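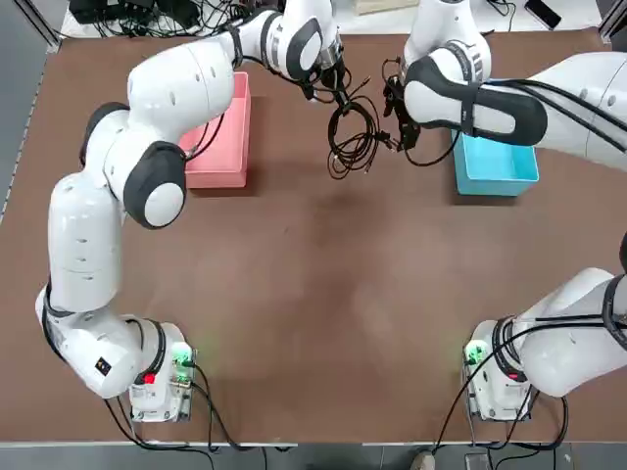
The Long Thaw at the Skiltham Playhouse

I have now been to the theater in Skiltham 16 times, and I have been warm at exactly one of those performances. That was in July. The rest of the time I sit there in my coat like someone waiting for a bus, and I applaud in gloves, and the actors must think we are all very gentle people.

Anyway, I went on Tuesday to see The Long Thaw, which is a funny title for a show in that building. It has come over from the Dirnham festival, where it won something. The poster says it won something, in one of those little laurel wreaths, but the print inside the wreath is so small that it could be the prize for best parking.

The play takes place in Skallville, a made-up mining town somewhere cold. The mine has shut, the school is about to, and the last people left are arguing over who gets to be mayor of what will soon be a hill. Into this walks Rozīte, who grew up there, left at nineteen, and has come back to sell her mother's house to a man who wants to knock it down. She doesn't tell anyone this. Everyone knows by the end of the first scene. I liked that a lot. I grew up in a town where you could buy a pregnancy test at one end of Main Street and be congratulated at the other.

The first act is terrific. It's an hour and a bit of people being polite to each other with their teeth showing. There is a dinner where the whole argument is carried on through the passing of potatoes, and I have been to that dinner, I think most of us have. The actress playing Rozīte barely raises her voice. She has a way of putting down a fork that made the woman next to me say "oh dear" out loud.

Then there's the intermission, and then there is the second act, and we'll get to that.

Getting in, getting a seat, getting a drink

Tickets are cheap if you sit upstairs and only mildly insulting if you sit down. I sat upstairs. The view is fine as long as nothing important happens on the left side of the stage, and in The Long Thaw the stove, the front door and the dead father's chair are all on the left side of the stage. I heard several very moving entrances.

The seats were redone a couple of years ago. They used to be red and painful and they are now blue and painful. Whoever measured them had narrow friends. If you have knees, ask for the aisle.

The bar has improved. You used to get wine or the other wine, and now there is a list, with adjectives. I had a ginger beer and a packet of nuts and got a little change from a ten. The line was long but it moved, and the man serving had worked out that if he just poured white wine constantly, without being asked, someone would always take it. I'd put him in charge of more things.

There is also a new bell. The old one was a sort of polite cough. The new one sounds like a submarine going down, and two people near me left their drinks and ran.
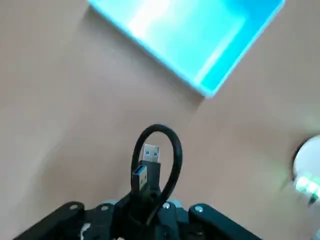
The second act

So. After the break, it snows. I don't mean they mention that it's snowing, I mean paper snow comes down from the ceiling from the moment the lights go up and does not stop. For the first few minutes it's beautiful. The whole balcony sighed. Then Rozīte has to make her big speech about her mother, and she gets a piece in her mouth on the word "forgive," and deals with it like a professional, and gets another one.

By the middle of the act it was deep enough that the mayor lost a shoe in it. He played the rest of the scene in one shoe and a sock, standing very straight, and I have to say it added something. A man with one shoe trying to hold a town together is more or less what the play is about.

The writing goes soft around here too. The first act trusts you to notice things and the second keeps checking that you did. People start saying what they mean. Somebody says "this was never about the house," and from upstairs you could feel a whole row of us thinking yes, we had that. There are 3 endings, and I put my gloves on for the first one and had to take them off again to hold the program for the second. The third is the right one. It's just the chair (I leaned out to see it) with the light going down on it, and if they had gone straight there I'd have walked home in a daze.

I did still walk home in a bit of a daze. I don't want to make it sound worse than it was. I complain about the Playhouse the way other people complain about their brother, and I've already looked up what's on next. It's a comedy about a lighthouse with a cast of two, and the website says it runs 99 minutes with no intermission. That is bad news for the man with the white wine, and I'd think hard about the ginger beer.

Would I tell you to go?

Yes, for the potatoes. Go for the potatoes and for Rozīte and her fork. Sit downstairs on the right, wear the big coat, and if someone you love is in the cast, maybe mention the snow to them.

It's on until Saturday and then goes back to Dirnham, where I'm told the theater has heating. They'll probably think it's a completely different play.

I found a piece of the snow in my hood when I got home, and another in the bag of nuts. I was up in the balcony. I have no idea how they did that.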